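The Stones at Monenholm

1. The Guide

Yaroslav Kuzmenko had paid to see a wonder, and so far he had seen a parking lot.

"There are 53 stones in the outer ring," said the guide, a cheerful young woman named Ro-un Cha. "Each one was dragged here from the Hegyi quarry, 24 miles off, by people who had no wheels and no iron."

"Who saw them do it?" asked Yaroslav.

She smiled as if she got that one every day. "We found the quarry. The marks in the rock match."

"Marks can match for a lot of reasons."

He had laid brick for most of his life. He knew what three men could lift before lunch, and he knew what they would say about it afterward. In his experience the second number was always bigger.

The rest of the group had moved on to the king's tomb. Yaroslav stayed by the nearest stone and put his palm on it. It was cold, and taller than his house in Jetham. He pushed. He felt foolish, looked over his shoulder, and pushed again.

That night, at the rented cottage, he stood at the sink with a cup and went through it all. Rope, sleds, mud. A couple of hundred men, maybe – 207, according to the booklet, and how anybody got to the seven he would have loved to know.

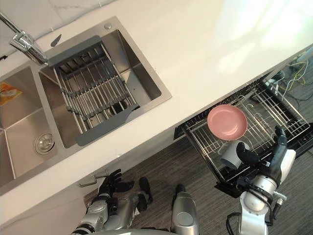
2. The Sled

Ro-un Cha found him at the gate the next morning, before opening time.

"You came back," she said.

"I want to see the rope."

"There isn't any rope. It rotted away thousands of years ago."

"That's handy."

She thought about this, then unlocked the gate and led him around behind the ticket office. A wooden sled lay there in the grass, with a block of stone tied on top.

"The Zosura school built it last August," she said. "Go ahead. Take an end."

He took an end. She took the other and poured a bucket of water over the clay in front of the runners. They leaned. The sled groaned, stuck, and then slid the length of a man's boot.

Yaroslav let go of the rope and studied the groove it had left.

"It's a small stone," he said.

"It is."

"And we're downhill."

"A little," said Ro-un Cha, and she picked up the bucket to fill it again.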